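New grip pad rules for shared robots at Lullamholm

Apr 23, 2019

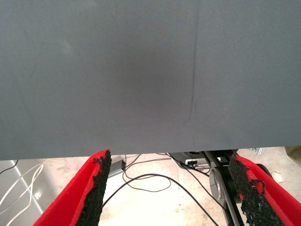 Red gripper fingers with black grip pads, ragged along their edges, at a grey panel.

If you have ever put off changing the wiper blades on your car, you will have some sympathy for the people at the Lullamholm workshop, who have spent a good part of the autumn talking about when a worn grip pad ought to come off a robot. They now have an answer, written down in plain language and pinned up beside every bench.

The new code of practice, drawn up with Farnstead and adopted this month, asks whoever is starting a shift to look over both fingers of a gripper before the arm is switched on. Pads are to be checked again after every 200 grips, and any pad with loose bits or a torn flap gets noted in the log, with the decision to replace it left to the bench lead. Pads are always changed in pairs.

"We had 3 versions of this on the go at one stage, and they didn't agree with each other," said Efthymia Sfakianakis, who looked after the drafting and was kind enough to walk us through all of it over a cup of tea. "People wanted something they could read standing up."

There is a section on cables too – where they may lie on the floor, how far they should be kept from a moving arm, and who tidies them at the end of the day. Ward Prins, who runs the evening shift, said that part drew more comments in March than the rest of the draft put together, 171 of them by his tally, and he was happy to have read every one.

Copies are available from the workshop office, and comments on the first edition are welcome until the end of winter.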